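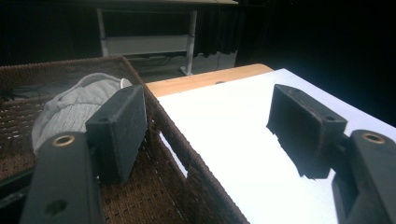

Chapter 4

Timing and Stoppages in Field Games

4.1 Scope of the chapter

A match is played to a fixed length, but the time on the clock and the time in which the ball is in play are different quantities. The first is set by the laws of the competition. The second depends on throw-ins, free kicks, injuries, substitutions and the habits of the two sides. This chapter sets out how the difference is recorded, who is responsible for it, and how it is made good at the end of each half.

The reader should already know the duties of the referee and the assistants as given in Chapter 2. Disciplinary sanctions for time-wasting are mentioned only where they affect the clock.

4.2 Terms

Nominal time is the length of the match as stated in the rules, 90 minutes in the adult game. Effective time is the total for which the ball is in play. Dead time is nominal time less effective time, measured before any allowance is made. Added time is the period the referee allows at the end of a half for stoppages that the rules recognise. Dead time and added time are often confused. A routine throw-in contributes to the first and normally adds nothing to the second.

A running clock continues through every stoppage. A stopped clock is halted by an official and restarted on a signal. Some competitions use a mixed clock, which runs freely until a stated point in each half and is stopped for every interruption after that.

4.3 Two ways of keeping time

Under the running clock the referee keeps a private record and announces the allowance near the end of the half. The method needs no equipment beyond a watch, and a second watch is usual. Its weakness is that two competent referees may arrive at different allowances for the same half.

Under the stopped clock a timekeeper works from the side of the pitch and the spectators see the same figure as the officials. Disputes over the length of play are fewer. The finishing time is harder to predict, which matters to broadcasters and to grounds with a fixed closing hour.

The Melteritz league, used for the worked cases in this chapter, keeps a running clock in its lower division and a mixed clock in its upper one. Records from the Flikwood and Berkier grounds are tabulated at the end of section 4.6. The notation is that of the Oyelaran match sheet, on which each stoppage is entered with its cause, its start and its finish.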